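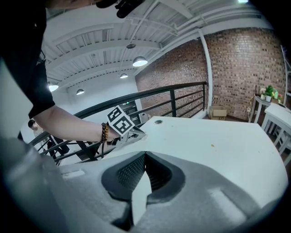

白いテーブルは汚れが目立つからやめておけ、という人と、汚れが見えるからこそ清潔に保てる、という人がいて、私はどちらもあまり信用していない。前者はたいてい濃い色の机を使っていて、埃が積もっているのに気づいていないだけだし、後者は買ってから半年もすると白い机の話をしなくなる。

白い天板と付き合うようになってそれなりに経つので、途中経過を書いておく。結論が出ているわけではない。

場所は二階の作業スペースで、テーブルの向こうに黒い手すりがあり、その先がレンガの壁になっている。白、黒、レンガ。こう書くと雑誌に出てきそうな組み合わせで、実際、初めて来た人はだいたい「おしゃれですね」と言う。私はこの「おしゃれですね」が昔からどうも苦手で、使い勝手について何も言うことがないときの言葉だと思っている。レンガの壁は音が響くし、黒い金属の手すりは横棒のすべてに埃がのる。横棒の上だけを拭くのがどれだけ面倒か、設計した人はたぶん一度もやったことがない。

天板の話に戻る。買うとき、候補は三つあった。Bokalitzの白、Plosportの薄いグレー、それから中古の木の机。Bokalitzのカタログには「指紋や小傷が目立ちにくい表面」と書いてあった。目立ちにくい、というのは便利な言い方で、何と比べてなのかが書いていない。店で触ったときはたしかにきれいだった。店の人が朝に拭いているのだから当たり前である。Plosportのほうは色がよかったのだが、見本の角がもう欠けていて、見本でこれなら家ではどうなるんだと思ってやめた。木の机は運ぶのが嫌でやめた。要するに消去法だ。

で、使ってみるとどうか。小傷は、たしかに目立たない。灰色の跡は、つく。

この灰色の薄い跡が曲者で、傷なのか汚れなのか、見ただけでは判断できない。金属のものや硬いものを引きずったときにつくのだと思うが、いつついたのか覚えていたためしがない。ある朝見ると一本増えている。爪でこすると取れることもあるし、取れないこともある。水拭きでは、まず取れない。

そこで専用のクリーナーというものに手を出した。Cindaleの「白物用」、4000円。高い。高いのは承知で、レビューの評判があまりによかったので買った。評判がよすぎるものは疑うことにしているのに、こういうときに限って疑わない。

届いてすぐ、天板の端で試した。説明書どおりに吹きつけて30秒待ち、柔らかい布で拭く。跡は薄くなった。薄くなったのだが、比べるために隣の跡を、ただの濡れたメラミンスポンジで軽くこすってみたら、そちらも同じくらい薄くなった。スポンジは台所の引き出しに入っていた残りである。

メラミンスポンジは表面を削るからよくない、という話は知っている。艶が落ちるとも聞く。だがもともと艶のない天板で、艶が落ちる心配をどこまですればいいのか。Cindaleのほうにも細かい研磨剤が入っているのではないかと思って裏の成分表を読んだが、「表面調整成分」としか書いていなかった。表面調整成分とは何か。問い合わせ窓口に2回メールして、2回とも「安心してお使いください」という返事がきた。安心するかどうかは成分を聞いてからこちらで決めたい。

ボトルにはもうひとつ気になることがあって、ラベルに「since 1811」と入っている。1811年にこの手のスプレーがあったとは思えないので、会社の前身か何かの年なのだろうが、それが私の机の灰色の筋とどう関係するのかはわからない。古さを言われると効きそうな気がしてくるのは、こちらの弱いところだ。

次に、穴の話をしたい。天板の奥の縁に近いところに、丸い金属の配線穴がある。小さい。ケーブルを通して裏に落とすための穴で、カタログでは大きく扱われていた。「すっきりした配線」というやつである。

これが思ったほど使えない。太めのプラグは頭が引っかかって通らないので、結局ケーブルは天板の縁から垂らすことになる。穴に通せるのは細いものだけで、細いケーブルはそもそも大して邪魔にならない。しかも金属の縁の内側に埃がたまる。綿棒で一周すると、綿棒の先が黒くなる。気分はいいが、そのための穴ではないはずだ。

それと、小さいものが落ちる。クリップが落ちる。消しゴムのかすが落ちる。いっそ蓋でもしようかと思って、Shinという店の汎用キャップを見に行ったのだが、直径が合わなかった。測ってから行けばよかったのに、測らずに行った。こういうとき、汎用という言葉も当てにならないなと人のせいにしている。

位置の問題もある。縁に近いということは、つまり自分から遠いということで、手を伸ばすと袖か手首が天板の上を通る。時計でもブレスレットでも、手首に何かつけていると机に当たる。私は木のビーズのものを一時期つけていたが、白い天板のときはなんとなく外すようになった。あれで跡がつくのかどうか確かめたことはない。たぶんつかない。でも増えた灰色の筋を見ると、あらゆるものが怪しく見えてくる。

これが白い机の一番面倒な点だと思う。汚れそのものより、汚れの犯人捜しが始まるところ。

このあいだは天板に黄色っぽい小さな点を見つけて、しばらく悩んだ。カレーか、付箋ののりか、もともとの斑点か。濃い色の机だったら一生気づかなかったような大きさだ。そういうものに午前中の集中力を使うのがいいことなのかどうか。「汚れが見えるから清潔」派の人は、この時間を勘定に入れていないと思う。

ついでに、拭き掃除の頻度についても疑っていることがある。毎日拭きましょう、とどの記事にも書いてある。試しに10月のあいだ、テーブルの右半分だけを毎日拭いて、左半分は気になったときだけ拭くことにした。右利きなので右のほうが汚れる条件で、公平な比べ方ではない。月末に見た感じでは、ほとんど同じだった。灰色の跡は両方にあった。毎日拭いた側のほうが好きかと聞かれれば、まあ好きだが、それは手をかけたから好きなだけのような気もする。

もちろん、食べ物をこぼしたらすぐ拭いたほうがいい。コーヒーの輪は一晩置くと残る。これは疑いようがなくて、何度もやったので断言できる。ただ、それは机が白かろうが黒かろうが同じで、白い机の手入れ方法として書くことではないと思う。

掃除の順番だけは少し工夫した。先に手すりを拭いて、それから机を拭く。逆にすると、手すりから落ちた埃がまた机にのる。当たり前すぎて書くのが恥ずかしいが、私はしばらく逆にやっていた。手すりはクリーナーなしの水拭きで、横棒は軍手を濡らして握ってすべらせるのが早い。軍手は真っ黒になる。縦の柱は上から下に一回。レンガの壁には何もしていない。レンガを拭く気はない。ブラシをかけるといいと書いてあるのを読んだが、書いた人がやったのかどうか怪しい。

Cindaleの残りは半分以上ある。捨てるのも癪なので、台所の冷蔵庫の扉に使っている。冷蔵庫にはよく効く。よく効くというか、冷蔵庫の扉はたぶん水拭きでもきれいになる。

白い机をまた買うかと聞かれたら、たぶん買わないが、買い替えるほどの不満でもない。明るいのはたしかで、夕方でも手元が見やすいし、小さいネジを落としてもすぐ見つかる。穴に落ちなければの話だけれど。

次はPlosportのグレーをもう一度見に行くつもりでいる。角の欠けた見本がまだそのまま置いてあるのかも気になっている。あの欠けが落としたせいなのか、普通に使っていてああなるのか、店の人に聞きそびれた。聞いても「丈夫ですよ」と言われるだけだろうとは思う。

黄色い点は、まだ取れていない。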